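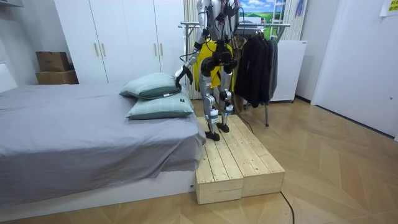
My bedroom is the smallest room in the flat and for two years I was almost ashamed of it. When we moved to Hudec Street I put there everything that had no other place: winter coats, the ironing board, a box with old cables, and also the bed. This spring I decided to do the room properly, and on this page I show what has become of it. The biggest change is the bed linen. I gave away the old flowered covers and now the mattress has one plain grey sheet, drawn smooth over the edges, and the pillows are pale sage green with a darker green piping along the seams. The piping is a very small thing, but I think it makes the pillows look finished, like a collar on a good shirt. The low step of pale pine at the foot corner of the bed has stayed without any paint or oil, so you can still see the knots and the screw holes.

I should say first that I am not a decorator. I work at Resbridge, in the office where the invoices are checked, and I like it when things are in their place. My neighbour Syafiqah Halim has a much better eye for colours than I have, and she came four times in the evenings to give her opinion. It was she who told me to stop buying white. In a north room, she said, white looks like a hospital, but grey and green together look calm. I did not believe her until the sheet was on the bed.

The colours

I began with the green. At the shop I had three pieces of cloth in my hand, one bluish, one yellowish and one between them. I took the middle one home and left it on the bed for a few days, and looked at it in the morning and again with the lamp. In the morning it was nearly grey. With the lamp it was warmer. This was what I wanted, so I went back and bought the pillow covers.

The grey sheet was more difficult. I bought first a dark one, and every thread and every hair was visible on it. It went back. The second is lighter and it is kinder to a person who does not clean every day. It is a fitted sheet with elastic, and I pull the two corners at the head first, then go to the foot. When I do it in the other order, one corner always jumps off during the night.

I do not iron sheets. My mother did, also the towels, and I remember that it took the whole of Sunday afternoon. I take the sheet out of the machine directly when it has finished, shake it well, and hang it over two lines. Some creases remain. In the evening, when one lies down on them, they are not important.

The pine step

The boxes are from a man named Toshio Tsuchiya, who has a small workshop behind the bus station in Skomine. I found him by a paper notice in the bakery. He made two rectangular boxes, which stand side by side, and he asked me several times if I was sure that I did not want them varnished. I was sure. I like the smell of pine and I like that the wood will become darker with time.

I had thought at first of one big box. He said that with two I could move them by myself when I want to sweep, and he was right. One can also put them in different ways. I have them with the long side going into the room, one a little more forward than the other. I tried them also exactly in line, but it looked too much like a stage. In a narrower room I would put them one behind the other along the wall.

They cost 92 for the pair, with delivery, and he carried them up the stairs himself. If you want to order something similar, measure the distance between the bed and the door before you go to him. I did not, and I had to telephone home and ask my son to do it with a ruler from his school bag.

For cleaning, I use a dry brush for the seams between the planks and a cloth that is only a little damp for the top. Raw wood does not like much water. In December I will perhaps rub it with fine sandpaper, if there are marks.

Clothes and hangers

The second part of the work was the clothes. Before, the sports things of the whole family were living in a bag behind the door, and each time somebody needed a shirt, the bag was emptied on the floor. Now each shirt gets a hanger. I wanted wooden ones, as the thin wire hangers from the cleaner's leave a point on each shoulder, and with light sports cloth this point stays there for long. I bought a packet of 8 at the Gresura market and later a second packet.

The bed is the best table for this job. I lay everything out on the sheet, decide what stays, and put it on hangers there. It is more comfortable than standing in front of the wardrobe with both hands full.
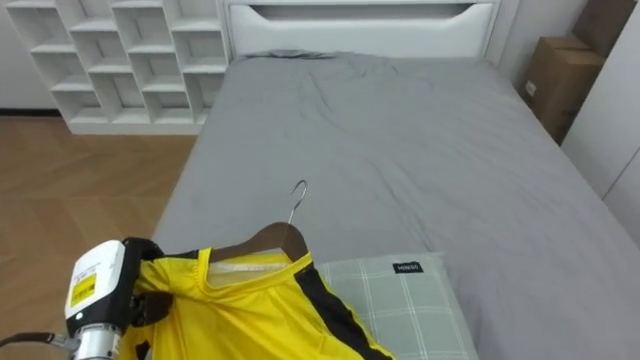 The lemon-yellow sports shirt with the black stripe, on its wooden hanger. The checked pillow with the MINISO tag is beside it.

Yellow is the only loud colour which I have kept in the room. Syafiqah wanted it to go into a drawer, but I find that beside the grey it looks cheerful, and one sees it immediately in the morning when everybody is in a hurry. The cloth has a little shine. Such shirts I wash at a low temperature, turned inside out, and I never use softener, because after it the cloth does not take the sweat so well. They should not go on the radiator either.

A small method for the neck: I put the hanger in from below, through the bottom of the shirt, and bring the hook out through the neck. If one pushes the hanger down through the neck, it stretches the collar, and after one summer it is like a wave. With the cotton T-shirts I do the same. Then I close my hand around each shoulder and pull softly, so that the seam comes to the end of the wood.

The pillow with the thin white lines on grey-green is a small story for itself. I had decided to have only plain things on the bed. But when all was plain it seemed to me like a bed in a showroom, where a person is afraid to sit. The check pattern is quiet enough, and the colour goes with the other green. I change the places of the pillows when I make the bed, sometimes the check is in front and sometimes it is at the head.

What is still missing

The wall over the headboard is the next question. The headboard itself is light grey, with upholstery, and we have had it since the old flat. I brush it with a soft clothes brush and it has kept its colour well. Over it I would like a shelf, very narrow, for a book and glasses – my husband would like nothing at all there, as he is tall and thinks about his head when he sits up. For the moment he has won.

I look also for a lamp with a cloth shade, not white. If a reader knows a shop in Skomine or near it which repairs old lamps, please write to me through the contact page. Last month I received two letters about the curtains in the kitchen gallery and I have answered both, only slowly. The measurements of the pine boxes I do not put here, as they are made for our bed, but Mr Tsuchiya has them written down and he can make them longer or lower.

The page about the hall cupboard will come when the hooks have arrived. The kitchen and the balcony are in the older galleries.

Page last changed: Jun 5, 2023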